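Re: [rolldale-pantry] tins, dates and the January shelf
From: Deirdre Daly

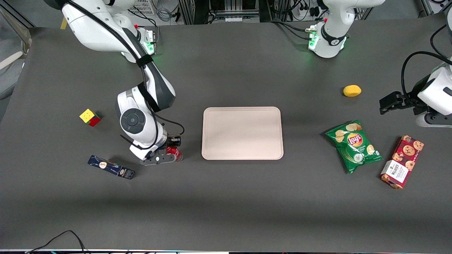 Hi all, quick one before I have to run. Dates on cans. Again. Rhys asked and I never answered properly, sorry. Most of what we get says "best by" and that is a quality date, the food is generally fine past it if the can is sound. What matters more is the can itself. Dents on the seam, bulging, rust you can't wipe off, leaks: out it goes, don't taste it to check. A small dent in the side of something like that red can by the pink tray is a different matter, run a finger over it and if there's no sharp crease it can go on the shelf. Baby formula is the exception, past date = bin, no arguments.

> On Rhys Bright's message of 4:40 pm:
> Went through the back shelf at Wurkham last night and there's
> stuff on there from before the move. Do we toss anything past
> the date or is there a grace period? Tipene says a year,
> Murray says never throw out a can of beans in your life.
> Also are the glass jars the same rule?

Tipene is close. I go a year for tomatoes, pineapple, anything acid, they get tinny and the lids suffer. Beans, corn, plain meats, longer, two years is OK if they've been kept somewhere cool. Murray is not to be left alone with the beans.

Jars: check the button on the lid. If it pops up and down, toss it. Same for anything sticky round the rim.

The Kullow delivery is 520 cans, mostly soup and peaches, coming in at 9 am so PLEASE can the back shelf be clear before then. New stuff goes behind, old stuff in front. I found 79 cans of chickpeas hidden behind the rice last time, all of them fine, all of them older than the ones we were handing out.

Elsie has the marker pens. Write the month big on the top of the box and not on the side, the sides face the wall at Wurkham and we cant read them.

Anything you're not sure of, leave in the crate by the sink with a note and I'll go thru it when I'm in. Don't put it back on the shelf "for now".

Still need 2 people to lift. Reply to me and not the whole list pls.

Deirdre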